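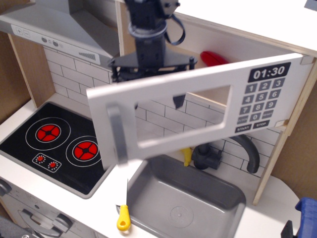 What should we buy first for a toy kitchen cell, a second arm or spares for the one we have?
Spares for the one you have, until you can show that the arm itself is what limits your hours.

Posted in: Benchtop cells > Purchasing and planning

flangeface wrote:
Second line is the short version of what I was told last year, and I am no longer sure I agree with it, so I am opening it up. We run a single arm over a toy kitchen: printed burners, sink, microwave with a hinged door. Tasks are door opening, moving things in and out of the sink, handling the knife with the yellow handle. I have $2000 left to commit before the end of March and it has to go on one purchase request. Gwenaël Brunet signs it and wants line items with a reason per line.

Candidates: extra gripper fingers, a spare cable set, a second toy kitchen, a better table mount, or saving all of it toward a second arm next year.

tolstack wrote:
Second kitchen. The cheap part of the cell is the part that wears. Hinges on play furniture are sized for light use, and you are going to open that microwave door all day. When the hinge develops play, the door angle drifts and the runs before and after no longer compare.

Buy it now from the same production batch if you can. We ordered a replacement from Trindo a year after the first and the handle was a different depth. Every grasp had to be checked again.

m_pathfinder wrote:
Disagree. A kitchen can be repaired with a screw and some epoxy. A gripper cannot. If the gripper goes down you have no cell. What is your lead time on fingers?

flangeface wrote:
Verkstead quotes 10 working days on fingers, longer on the complete gripper. They would not commit to a date on the gripper.

m_pathfinder wrote:
Then that is your answer. A supplier that won't commit to a date is a stock item.

Annick Rolland wrote:
I do the equipment budget for a lab with a similar layout. Both of you are arguing from the last thing that broke on you. Here is the order I would put it in, by cost of downtime per dollar spent.

1. Fingers and cables. Two full sets of fingers, one set of cables. With the arm coming down from overhead, the cable loop at the wrist swings out past the gripper, and it moves every time the wrist turns. Check the loop against the cabinet and the door at the limits of travel before you order, and specify the length you need. The stock length is often wrong in both directions. Fingers take side loads whenever they work down inside a basin, so treat them as consumables and put them on the operating budget if your finance people allow it.

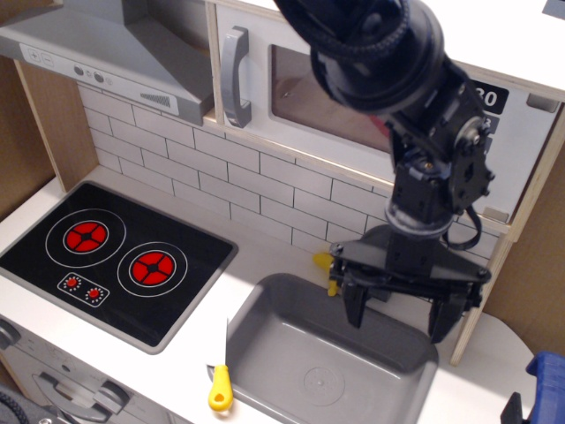
2. Second kitchen, same batch. I agree with tolstack here. Leave it in the carton. Assemble it only when the first is retired, and measure door handle height, counter height and sink position against the old one on the day.

3. Loose props. Knife, food pieces, anything that can roll under a bench. Very cheap, always forgotten, and a discontinued prop will stop a test series as surely as a dead motor.

4. Mount. Only if you have measured a problem. Put a dial indicator on the flange and push.

I left the second arm off. It needs its own controller, floor space, and someone's time to keep it calibrated, and none of that is in your figure.

tolstack wrote:
I would swap 3 and 4. A soft mount corrupts everything you record and you don't find out until later.

Annick Rolland wrote:
Item 4 says measure first. The indicator costs less than the freight on a mount.

kerf_and_sons wrote:
Has anyone used the Plenitz fingers as a drop-in? Half the price, same bolt pattern on paper.

m_pathfinder wrote:
Bolt pattern matches. Pad thickness did not, on ours. The closed position was off and we had to re-zero. Fine if you change the whole set at once - don't mix them with originals.

flangeface wrote:
Measured the mount this morning. Deflection is within what I can live with, so item 4 is out. Request as drafted: two sets of Verkstead fingers, one cable set at custom length, one boxed kitchen, one bag of props. Gripper is not on it. I can't fit a complete gripper and the kitchen under the limit.

m_pathfinder wrote:
Then drop the kitchen. I still think you are insuring the wrong part.

flangeface wrote:
Noted. I'll put the gripper down as an alternate line and let Gwenaël choose. Request goes in 24th February.

kerf_and_sons wrote:
Get the cable length in writing on the quote. Verkstead shipped us stock length twice.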